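How I Set Up a Wrist Camera So I Don't Regret It Later

Posted in Workshop Notes | 18 comments | 3 shares

We use cookies to remember your settings and to see which pages get read. By staying on the site you agree to this. OK / Manage

I get asked for my wrist camera checklist a lot, and I keep sending people a messy text file, so let's do it properly. These are the house rules for mounting a small camera on a robot arm with a fingered hand, and for deciding whether the footage is good enough to keep. They aren't any official standard. If your workplace has a safety procedure for the arm, that one wins every time, and you should go read it before you touch a screw.

The two arms I talk about are called Kika and Zera (we name everything, sorry). Kika has the hand with the separate fingers, and she's the fussy one!

Before you mount anything

Stop the arm and lock it out. I mean the real lockout, with your own tag on it, and the key in your pocket. I used to just hit pause on the controller and reach in, and Ulla Haugland caught me at it one Saturday and gave me a talking-to I can still recite. Pause is a software state. It can be un-paused by somebody across the room who has no idea your hand is in there.

Then move the arm to a parked pose where the wrist is at chest height and nothing heavy is hanging off it. Support the forearm if yours sags when the brakes let go. Zera drops a little, Kika doesn't.

Mounting the camera

1. Wipe the bracket and the wrist plate. Grit under a bracket gives you a slow tilt that takes weeks to notice.

2. Start the screws by hand, all of them, and only then tighten. Go across the bracket and back, the way you'd do a car wheel.

3. Tie the camera cable to the wrist with slack on both sides of the joint. Turn the joint by hand through its whole range if your arm allows it, and look for any spot where the cable pulls tight or could get pinched.

4. Write the bracket position on the log sheet. We scribed a little scale on ours, and Kika lives at mark 18. If she's at any other mark, somebody has to say why in the log.

Checking the view

Clear everybody out of the arm's space, take your tag off, and bring the arm up at its slowest speed. Keep the stop button in reach. Now go through the whole task once with the live picture open -- the whole task, including the boring bits at the start and end -- and ask yourself these things:

Can you see every fingertip when the hand is open? What about closed?

Does the arm's own hardware block the work at any point?

Is there a window or lamp behind the hand? Auto exposure will happily wash out the background, and small objects go with it.

Can you tell where the fingers are compared to the thing they're going for?

You won't get a clean yes on all of them. Our rule is that the fingertips have to be visible for the whole grasp, and the rest we grade. Grímur Eskildsen wanted a much stricter rule, where any blocked view meant a do-over, and we tried it for a while. We ended up throwing away nearly everything Kika did. So now we write a grade and a short note next to each recording, and whoever uses it later can decide. 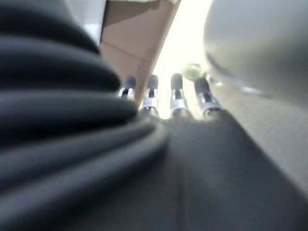 Kika's wrist view: four fingertips against a bright background, with the near stuff very soft.

I'd pass this one on fingertips and mark it down for glare and for how much the close-up shapes take over. See the little yellow-green thing by the rightmost finger? It's so blurry I wouldn't want to swear to what it is, and my note would say exactly that. Please don't write "ball" in a log when what you saw was a round smudge. Put "small round object, out of focus" and move on.

Naming and keeping files

We number recordings from 1 and never reuse a number, even for a bad take. Right now we're at 998, and I'm told the label printer only does three digits, so that'll be a fun week. Bad takes stay in the folder with a grade of zero. Check the bracket mark again after every 400 recordings, or right away if the hand has bumped into anything.

One last bit: lock out again before you take the camera off. Same tag, same pocket.

Related posts
Cable ties I like and cable ties I don't
Modine bench, part two: moving the lights
What we write in the Hafstein log sheets
Cleaning rubbery fingertips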